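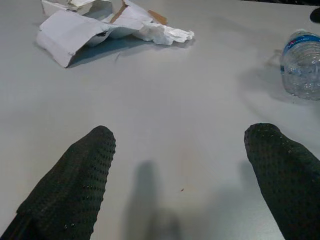 I've been meaning to write up my great unboxing month for the newsletter, and since August is nearly gone it had better be now. When I signed on for the second half of the shop space at Dunbar I had this lovely idea that I'd unpack one delivery, put it on the shelf, sweep up, and then open the next one. Ha! You know how it goes. You tear into the first box because you're excited, the flap comes off in your hand, you push it to the back corner of the table and reach for the next thing, and before long there's a heap of ripped white cardboard and paper up there with a big creased flap lying at an angle with one pointy corner aimed right at you. And on a pale gray-white tabletop every last crumb shows, down to one tiny reddish-brown speck that I'm choosing to blame on my cinnamon toast.

So anyway, the packing table. I've got it more or less figured out now (more or less!) and a few of you asked at the open evening how I keep up, so this is what I do.

First, I open everything with a knife along the tape. I used to be a ripper and I still slip, but a box that's been slit open folds flat and can go back out with an order, and a box that's been ripped is only good for the recycling. I saved 8 good mailers last week doing it this way and felt very smug.

Second, paper goes in a bag hung off the end of the table. I flatten the nice sheets and keep them for wrapping the Pinach mugs, which need more padding than you'd think. The torn bits go straight out. I do that at six o'clock when I lock up, and if I skip it I'm always sorry in the morning.

Third, wipe down before anything new comes out of its wrapping. Just a damp cloth, nothing fancy. Hamish Tosh swears by a dry brush first and then the cloth, and I have to admit he's right, the cloth on its own only moves the fluff around.

The Stesine order is the big one coming up. It's 2304 cards, all in little sleeves, and they have to be checked before they go on the racks. If anybody wants to come sit and sort with me for an hour I've got coffee and the good radio. You don't need to know anything about cards! Come in by the side door, the front one is sticking again.

Oh, and the Skaltero candles are back in, the small ones in the cream tins. I only got six of the fig and I'm keeping one, so be quick. The rest of the scents are on the lower shelf by the register.

If you have clean boxes at home, shoebox size or a bit bigger, please bring them by. No food boxes, please, I had a pizza one last time and the whole stack smelled of oregano. Leave them under the bench if I'm in the back.

Last updated: August

Contact the shop | © Dunbar Shop News | Back to top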